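About Trollden

Trollden is a small school for people who want to run a kitchen or a dining room in a care home, a nursery or a works canteen. We teach table laying, clearing, portioning and serving. We do not teach cooking, although most of our students go on to work next to people who cook.

The school was started by Géza Kiss and Elsie Oakley, who had both worked in catering at the Bognár works canteen. When the canteen closed they took over the tables and the crockery store, and the first courses were held in the old tray room. We moved to our present rooms on Nurnier Road in April, and all teaching now takes place there.

Courses

There are 3 courses. The short course covers laying and clearing. The long course adds portioning, trolley work and special diets. The third is for supervisors and is taught mostly in the workplace. Groups are kept to 20 students. So far 612 people have finished one of the courses, and the list of certificates is kept in the office for anyone who needs a copy.

How we teach

Students begin with play food and light crockery. A plate that is set down badly can be picked up and set down again, and no food goes to waste while people are learning. Each table is given a mixture of things and the student sorts it: cups upright and together, sauces to one side, fruit on the plate, anything crumpled into the clearing tub. Real food is used from the second week of the long course.

A practice table before sorting has a plate, cups in different colours, a red squeeze bottle and a few small round pieces of food, with some of the cups and the bottle lying on their sides.

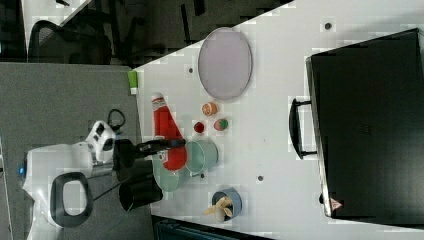 Diễm Giáp wrote to us after the short course that the clearing was harder than the laying, and that she still puts the bottles away first at work because they are the things that roll.

Visiting and booking

Visitors are welcome by arrangement. Lajos Magyar deals with bookings and Dezső Csizmadia looks after the equipment store, including loans to other schools. Aprons are provided. Please bring flat shoes.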